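Budgeting a second gripper set vs. spares for the first

Page 1 of 1

jnuchit
Posted April 2023

We have one arm running household fixture work (fold-down boards, lift-up panels, latches) and money for one more purchase before the budget closes in May. Two options on the table:

Option A: a second complete gripper, Nuvden parallel, quoted at 766 before shipping.
Option B: keep the current gripper and buy finger sets at 194 each. I would order 3.

The ceiling is 1,000 for everything, including adapter plates. Current fingers are the long tapered type with the triangular cutout at the tip. Opinions wanted, mainly on downtime.

b_phromma
Option B. Fingers are the wear part. The body of a parallel gripper will outlast several sets if you stay inside the rated force. Three sets is 582, and the remainder covers plates and a cable.

Husden_user
Disagree. If the body fails you have three sets of fingers and nothing to mount them on. What was the lead time on the quote? Ours slipped twice last year, and the arm sat idle both times.

jnuchit
Lead time on the quote is five weeks for the body, one for fingers. Wrist view from the panel station, fingers closed, for anyone checking clearance against the rail and the fitting at the end of the support bar:
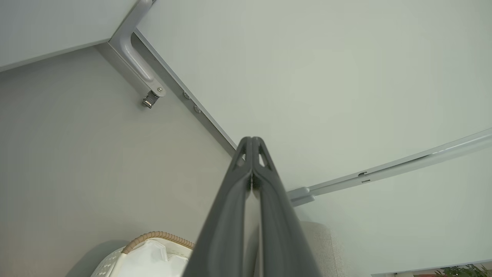
Replies on finger geometry

neusa.c
Long fingers make sense near that rail. You want the narrow tips where the bolt heads and the latch hardware are, and a wide body kept well back. I would not buy anything shorter to save money. Check the stroke too: a closed view says nothing about how much room you need on either side when they open.

b_phromma
Agreed on stroke. Draw the open envelope before ordering — the catalog gives it at the base, and the tips can differ.

Husden_user
Still think a single point of failure is the bigger line item. Buy the body now and one finger set: 766 plus 194 is 960. That leaves 40 for a plate, so you make the plate in house.

jnuchit
40 will not cover shipping. I asked Ratanaporn, and freight on the body is a separate charge.

neusa.c
Then it is B this year and the body goes in the next request. Log cycles per finger set from day one so you have a number to attach.

jnuchit
Going with B, two sets now and the third held until the stroke drawing is done. Will post the part numbers when the order clears.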